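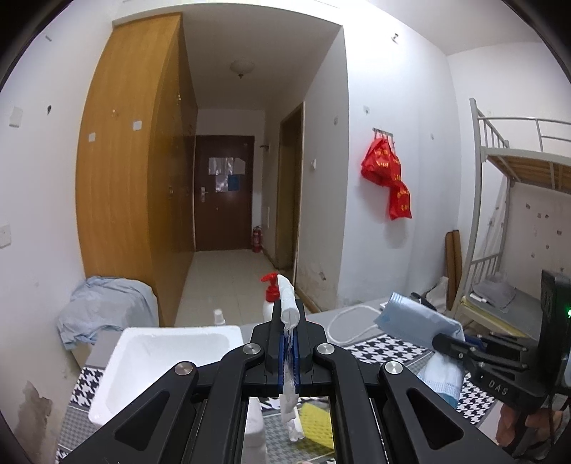
Sabina Majumder read the first volume in proof and told the publisher that the contract clause in chapter four was the reason she kept going; she had expected the marriage plot to carry the book, and found the paperwork did.

Verkard will publish The Gazi Settlement, a serial romance by Radka Vasić, in two volumes. The announcement was made on 7 March 2019. Volume one goes on sale in April in paperback and e-book. Volume two has been delivered and is in copyedit.

The novel is set in Skenescombe, a port town where a shipping heir must marry before an estate is divided. Chapters alternate between the two leads, in first person, present tense. Volume one runs to 295 pages. It contains explicit content and is intended for adult readers.

The text first appeared in weekly installments on the Bamley reading app. The print edition restores two chapters removed from the serial and corrects the order of the trial scenes. Installments already purchased remain available in the app.

The first printing is 2000 copies. Tharindu Bandara edited both volumes. Audio rights are held by the author; translation rights are handled by Verkard.

Review copies: Mawuli Nartey, Verkard publicity desk. Please state the format required, print or e-book.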